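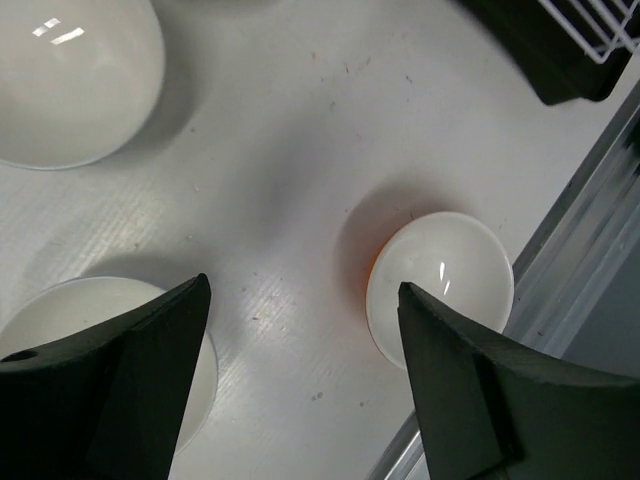 T. Arboleda

Final report, Flinus bench project
Submitted 6/27/22

Summary

Our project used two arms on one bench to move bowls from the tabletop into a wire dish rack. Either arm could pick up a bowl, and one could pass a bowl to the other when the rack was out of reach. The task itself worked by the middle of the term. This report is mostly about a fault in the handoff that showed up after that and took us the rest of the term to find.

What happened

We ran 84 trials with the control program, which we called Claludine. In 14 of them the giving arm opened its gripper before the receiving arm had a hold on the bowl. Usually the bowl dropped onto the table and rolled. In one trial it landed on the rack, and the receiving arm kept moving and pushed the rack against the wall. One of us pressed the emergency stop. There was no injury and no damage to the arms, but we stopped all two-arm work until we had written new rules for the bench.

White bowls were involved in most of the drops. We spent a week on lighting and glare because of that, and it was the wrong place to look. We simply used white bowls more often than the colored ones.
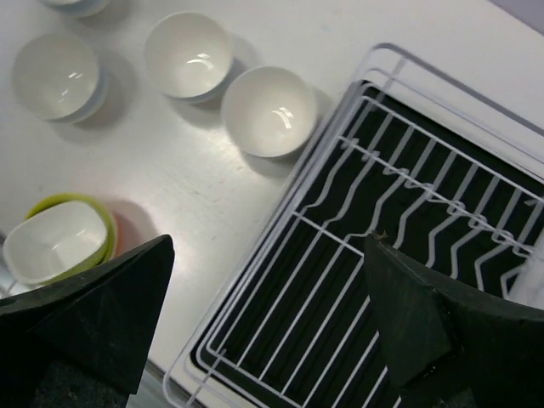
Finding the cause

The program waited for a "grip closed" message from the receiving arm. If no message came within 2000 ms, it was supposed to stop both arms. We went through the logs for every drop and found that a message had always come, but it was an old one left over from the previous pick. The program did not check the time on it. When the bench ran slowly enough between picks, the old message had been cleared and everything looked fine.

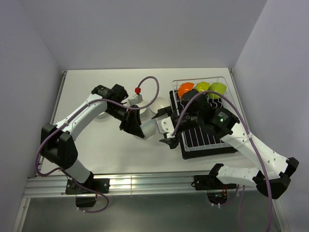 This also explained why we could not repeat the fault when we stepped through the code by hand. At that speed the old message was always gone by the time the handoff started. We only saw it again after we let the program run at full speed with the motor current logged for both grippers.

The fix was 23 lines. Each grip message now carries a number for the pick it belongs to, and the giving arm will not open unless the number matches and the other gripper's current has gone up. 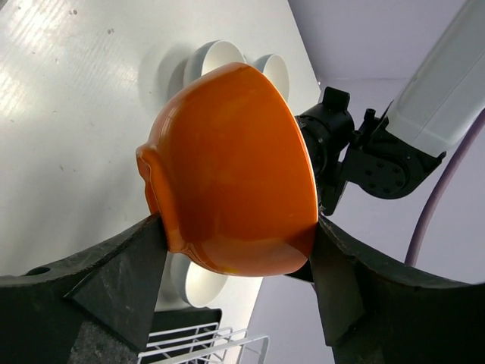
We repeated the handoff trials after the change and had no early releases. Two trials stopped on the timeout, with both arms holding still as intended.

Remaining problems

The stop button is on the left side of the bench and is hard to reach from the keyboard. We asked for a second one from Billeck, but it will not be here until September. Until then the rule is two people at the bench for any run with both arms, one of them at the button.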